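6 March 2019 -- back room, Zosbridge

Sorting out the room before the Trelis benches come. Outlet on the long white wall is the only one I want to use, bench 1 goes under it. Folding chair can go to storage.
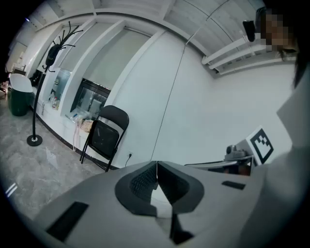
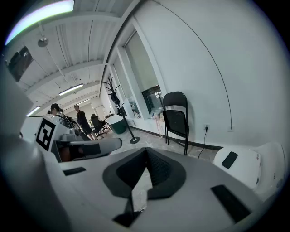
White wall, outlet low down, cable running down the wall in both. Need to trace the cable -- no label on the Closano plan.

Bench is 200 cm, shelf 300 mm deep. Coat rack to move by the door, shoud fit.

Dhillon rang back re the shelf brackets. They say don't screw anything in near that cable until its traced, and leave up to 19 cm clear over the outlet for the plugs. Fine. Ordering the long brackets then.

Still to do: tape measure, clips, baseboard hieght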